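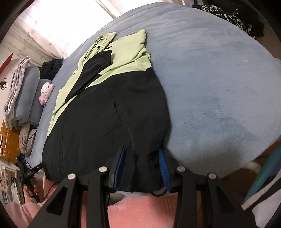
Posted by the Erkville Textile Reuse Office | Progress report to the funder, second period

Home Reports Drop-off points Contact

Scope

This report covers collection, sorting and reissue of household clothing and bedding in Erkville and Emo through the end of May. Vehicle costs are reported separately under the transport grant.

Collection

The target for the period was 1,000 kg of usable textiles. The Erkville drop-off point met its share. Emo did not, as the site opened four weeks late while the lease was being revised. Intake at Emo has been steady from the opening week, and we do not request a change to the annual target.

Contamination by non-textile items remains the main source of rejected bags. New signs were put up at both sites in April. The rejection rate fell at Erkville after the change; the Emo series is too short to compare.

Sorting

All items are now graded at intake. Grade A goes to reissue, Grade B to repair, Grade C to fiber recovery. Dark garments were being under-graded because lint and small holes are hard to judge under the old ceiling lights. The sorting guide now asks for long dark items to be laid flat and checked along the hem and seams before a grade is entered. Fleece and other pile blankets are graded separately from woven bedding, with their own shrinkage limit after washing.

Records moved to the Zurkon stock system in March. Barcode labels printed on the first roll did not survive the wash cycle. The supplier replaced the roll, and 600 items were relabeled by hand.

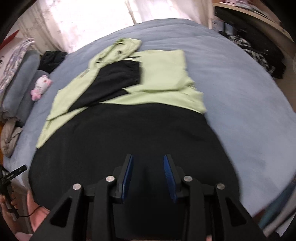
Repair and reissue

The Ticona workroom took on hems, zippers and fasteners from April. Turnaround is within the agreed ten working days except for coats, where zipper stock ran out. A second supplier has been approved.

Bedding reissue to the family housing service is ahead of plan. Children's sizes are short, and a request has gone out through the schools.

Budget

Spending is in line with the approved schedule apart from labels and laundry. We ask to move $1,000 from printing to laundry. No additional funds are requested.

Next period

Replace the sorting room lights. Extend Emo hours to 7 p.m. Report the first full quarter of repair data.

Shares: 3

Comments

Reader in Emo: Will the later hours apply to the bedding bin too? The door is locked when I get off work.

Textile Reuse Office: Yes, both bins will be open.

Guest: Does Grade C include single socks?

Previous report Next report Back to top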